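The Gripper Salesman Wants Your Break Room

By the time I got to the Stirkeck building, the coffee counter had already been taken over. Two demo arms had been booked for the same morning, one from Usico and one from a smaller outfit called Choo, and both firms had been promised a real countertop instead of the padded test bench that robot companies like to bring along in a crate. The idea was simple enough. Put each arm next to the things people leave lying around on a counter, ask it to pick them up and set them down, and see which one earns its price.

I have been to a lot of these. In July I watched an arm fold a towel for an audience that clapped, and then I watched two engineers spend the rest of the hour trying to get it to fold the same towel again. So I came with low hopes and a notebook.

The man running the comparison was Gyu-bin Seol, who buys equipment for Stirkeck and has the patience of someone who has sat through too many slide shows. He had written his own task list and refused to show it to either company ahead of time. "They practice," he told me. "If I send the list, I get a robot that can do my list."

His list had 450 attempts on it, split evenly between the two arms. Most of them were dull, and he liked it that way. Lift a block, hold it upright, put it down. Lift a napkin. Lift a banana out of a bowl without taking the paper lining with it. The Choo people objected to the bananas. Their gripper has hard flat fingers and does very well on boxes, and they said fruit was outside what they call the supported set. Seol kept the bananas.

Usico's pitch is softness. Its fingers have a padded skin and a pressure sensor under each pad, and the sales rep had a phrase about "human touch" that I heard 2 times before I had my coat off. On the bananas the pads did help. The grip was slow and a bit fussy, and when it got hold of one it usually kept it. What the brochure leaves out is the time. Each fruit took long enough that I started looking at my phone, and every so often the arm would stop above the bowl and think, if that is the word, before backing off to start over.

Choo was faster at everything it could do. Blocks went up and down as if there were nothing to it. On napkins it was hopeless, grabbing a thick wad or nothing at all. On fruit it bruised enough peel that Seol quietly moved the worst ones to the end of the counter.

Then there is the matter of shine. Both arms find things with cameras, and both had trouble with a glossy surface under bright ceiling lights. Reflections confuse depth cameras, and this has been known for years. You would think a company selling a machine for kitchens and coffee bars would have worked it out before asking for money. The Usico rep suggested a matte mat. The Choo rep suggested different lights. Seol wrote down both answers and underlined them.

He had a third option in his folder, a controller from Flondard that claims to run either arm and smooth out the pauses. It costs 3000 dollars on top of the arm. We plugged it into the Usico unit for the last 200 attempts of the day's extra session, and the pauses did get shorter. The failed grips stayed about where they were – it just failed sooner. There may be buyers for whom that counts as progress. A warehouse that can send a person over to fix every miss might even be glad of it.

My own view is that the padded gripper is the better tool and the worse bargain. If you need something that can handle soft, odd shapes, you will put up with the waiting. If all you have is boxes, you can buy the hard fingers and skip the speech about touch. Neither one should be let near a busy counter at lunch, whatever the video on the website shows.

Seol has not signed anything. He asked both firms to come back and run the list again, same tasks, same counter, no mat and no new lights. Usico agreed on the spot. Choo wanted to know if there would be bananas.

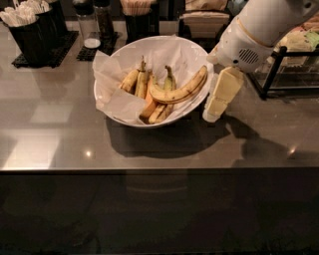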